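How do delivery robots find their way?

Some towns have small robots that carry groceries and hot meals along the sidewalk. They have wheels, a lid that locks, and usually a flag on a pole so that drivers can spot them. Windwood is one of those towns. It has had delivery robots since last September, and they are run by a company called Kulport.

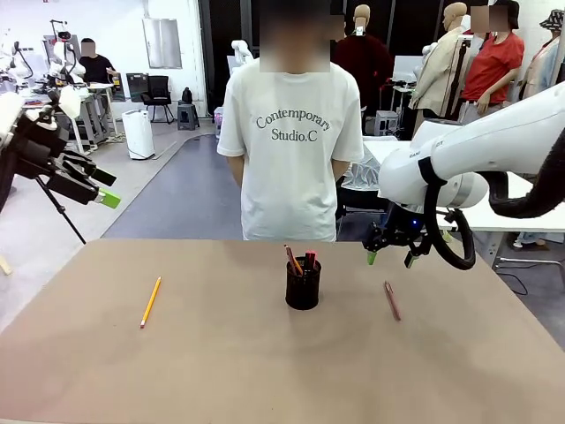
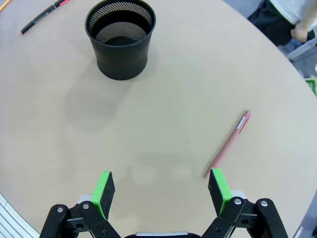 Does a person steer a delivery robot with a remote control?
Most of the time the robot steers itself. A person in an office can take over if it gets stuck, and one person may look after several robots at once.

Starting with a map

Before a robot makes its first delivery, it needs a map of the town. The map on a phone is fine for people, who can look up and see where the sidewalk is. A robot needs much more detail. Its map has to show where each curb is, how wide the path is, where the ramps are, and which driveways cars come out of.

In Windwood, workers walked next to the first robot while it rolled slowly down every street on its route. The robot measured everything it passed. Later, people checked the map on a computer and marked the places where a robot should never go, such as the stairs behind the library.

Knowing where it is

A map only helps if you know where you are on it. Robots use satellites for part of the answer. Satellites high above Earth send out radio signals, and a receiver inside the robot uses the signals to work out its position. This is the same system that a car uses for directions.

The trouble is that satellite positions can be off by several feet. For a car on a wide road, that is close enough. For a robot on a sidewalk, several feet could put it in the street. Tall buildings make it worse, as the signals bounce off the walls before they reach the receiver.

So the robot also looks around. Its cameras pick out things that stay in one place, such as the corners of buildings and the edges of windows. It compares them with its map. If a corner is a little farther to the left than expected, the robot knows that it has drifted to the right.

It counts how many times its wheels turn, too. If you know how far a wheel rolls in one turn, you can work out how far you have gone. Wheels sometimes slip on wet leaves, so the robot does not trust this number by itself. It puts all of its clues together and makes the best guess it can, many times each second.

Choosing a route

The shortest way is often a poor choice for a robot. A short route might have a steep hill, a broken sidewalk, or a busy road with no crossing. The computer gives each piece of sidewalk a score. Flat and smooth pieces get a low score, and hard pieces get a high one. Then it adds up the scores for different routes and picks the route with the lowest total.

Here is a small problem to try. Route A has three easy blocks that score 2 each. Route B has only two blocks, but one scores 2 and the other scores 8. Which one would the robot take? Route A adds up to 6 and Route B adds up to 10, so it takes Route A, even though it is longer.

Things that are not on the map

Maps do not show dogs, scooters, trash cans, or people stopping to talk. For these the robot has to use its sensors as it goes. If something is in the way, it slows down or stops. Then it checks whether there is room to go around. If there is no room, it waits.

Waiting is a large part of the job. Soledad Bravo works in the Kulport office in Windwood and helps the robots that get stuck. "The worst day of the week is trash day," she says. "The cans are all over the sidewalk, and the robots just sit there – they are very polite about it. I look through the camera and find them a gap."

Crossing the street

Crossing is the hardest part of any trip. The robot has to see cars that are still far away and work out how fast they are moving. It has to look both ways, the same as you do. At some crossings in Windwood the robots always stop and ask for help, and a person in the office looks at the road and tells them when to go.

The robots there made 2150 trips in their first winter. Facundo Barrientos, who keeps the maps up to date, says that the maps change more often than people think. A tree root lifts a sidewalk, or a builder puts up a fence, and the map is wrong. He made 17 changes in one month.

What should I do if I meet one?

You can walk past it as you would walk past anyone else. If it has stopped, it may be waiting for you to go first. Please do not stand in front of it on purpose or sit on it. If it has tipped over, tell a grown-up. There is a phone number on the lid.

Words to know

Satellite: a machine that travels around Earth in space.
Sensor: a part that measures something, such as light or distance.
Route: the way you take to get from one place to another.
Curb: the raised edge between the sidewalk and the street.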